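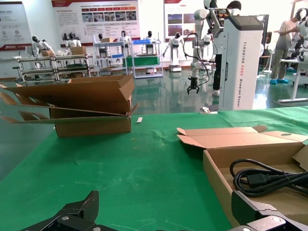
试用的工作台，右边纸箱里是一盘电源线。

试用期

默特尔·哈尔沃森（Myrtle Halvorsen）星期四上午到的Edham。她在Dunleavy做了九年采购，看过的设备大多是叉车和打包机，双臂机器人是头一回。公司让她来看Trultus的理线服务：对方出机器、出人调试，客户按月付费，合同期满可以续，也可以把机器退回去。

接待她的是个姓卢的工程师，话不多，先递给她一双鞋套，再递给她一份报价单。她一边穿鞋套一边看报价单，差点把报价单踩在脚底下。

“软件叫Idik，”小卢说，“机械臂本身您可以换别家的，Idik不挑。”

“那这份报价里含不含机械臂？”

“含。”

“换别家的，能便宜多少？”

小卢说这个要问销售。她在报价单边上写了个“问”字。

任务是她自己定的，提前一周发过来：一只箱子里装着杂乱的黑色线缆，机器从里面挑出电源线，盘好，放进另一只箱子。Dunleavy的退货仓每天都干这个活。退回来的线没有包装，缠在一起，工人坐在那里一根一根解，解到下午手指发僵，就开始剪。剪掉的线记作报废。她去年核过一次报废单，核完以后去仓库坐了一个下午，跟着解线，解得比谁都慢。

桌上铺着绿布。小卢把线箱往前挪了挪，在电脑上点了开始。

夹爪下去得很慢，碰到线就停，停一会儿再动。她拿手机计时，第一根用了137秒。线出来的时候带着另一根，两根一起悬在半空，夹爪晃了两下，没晃掉，又整个放了回去。

“这算失败吗？”她问。

“算重试。”

“你们的成功率里，重试算不算？”

小卢想了想，说只要最后放进去了就算成功。她把这句话原样记下来，在下面画了一道线。

第二次放进去了。线圈比她预想的松，大概有她手掌两个宽，插头搭在外面。仓库里的老工人会用扎带收一下，她问机器能不能扎，小卢说扎带是另一个模块，目前在测。

“另外收费？”

“应该是。”

她又写了一个“问”字。

中午小卢去拿盒饭，走之前按了暂停，让她别碰台面。她没碰，绕到桌子另一侧站着，看那箱线。线和仓库里的差不多，都是黑的，粗细不一。她找了一会儿，想看出哪一根压在最上面，看着看着就跟丢了。在仓库那个下午也是这样。坐她对面的女工告诉她，别找线头，先找插头，插头重，会自己往下沉，把箱子颠两下再看。

小卢回来的时候，她问他，机器能不能颠箱子。

“颠箱子？”

“端起来，抖两下，再放下。”

小卢把盒饭放在一边的椅子上，说没人提过这个需求。他比画了一下，两只手虚虚地托着，往上送了送。

“要加动作的话，得重新采数据，”他说，“50组起步，质量好的话也许够，不好就要100组。”

“采数据的钱谁出？”

“一般是客户。”

“这个办法是我们的人教给你的。”

小卢笑了一下，说他去跟销售讲。她说不用，她自己讲。

吃完饭接着试。
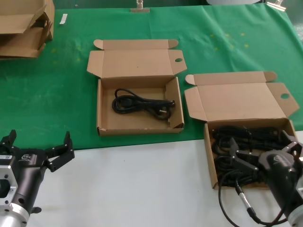
下午的速度比上午快一点。她不再每根都计时，改成每半小时记一次，中间坐下来翻合同。合同第四条写着，现场布置由甲方负责，包括工作台、照明和“适当的台面覆盖物”。她抬头问小卢，台面覆盖物是什么。

“就是这块布。”

“一定要铺？”

“铺了反光少，识别稳一些。”

“多大的布？”

小卢说没有规定。她在旁边写：布，自备。她想起仓库里的台面是不锈钢的，又添了一句：问清尺寸和颜色。

三点多，夹爪卡了一次。它夹住一根线往上提，底下缠得太死，整箱线跟着鼓起来，箱子也跟着挪了一点。程序自己停了，电脑上弹出一个黄色的框。小卢过去，把手伸进箱里拨了几下，退回来，重新点了开始。

“刚才这种，在我们仓库谁来拨？”

“现场要有一个人看着。”

“一个人看几台？”

“我们建议两台，熟练了可以看四台。”

她放下笔。退货仓解线的一共六个人，报告里最后要写的是，留几个。这一栏她来之前就看见了，是表格里自带的，排在价格和工期后面。她把那一页翻过去，先填了后面的。

走的时候小卢送她到门口，问她觉得怎么样。她说线盘得松，速度慢，重试不该算进成功率，采数据的费用要重谈。小卢一条一条点头，大概这些话他听过不止一次。

“那您会推荐吗？”他问。

“报告下周给你们销售。”

回程的车上她把笔记抄进表格。设备状况，服务内容，附加费用，一格一格往下填。“其他建议”那一格，她写的是：增加颠箱动作，方法由退货仓员工提供，应在合同中注明来源，并给予报酬。写完她想起来，自己不知道那个女工叫什么，只记得她坐在靠窗的位置，戴一副蓝色的套袖。

她给仓库主管发了条短信，问靠窗那位叫什么名字。主管隔了很久才回，问她出了什么事。

她回：没事，填表用。

“留几个”那一栏还空着。她把光标停在上面，车进隧道的时候屏幕暗了，她没有再点亮，等着主管把名字发过来。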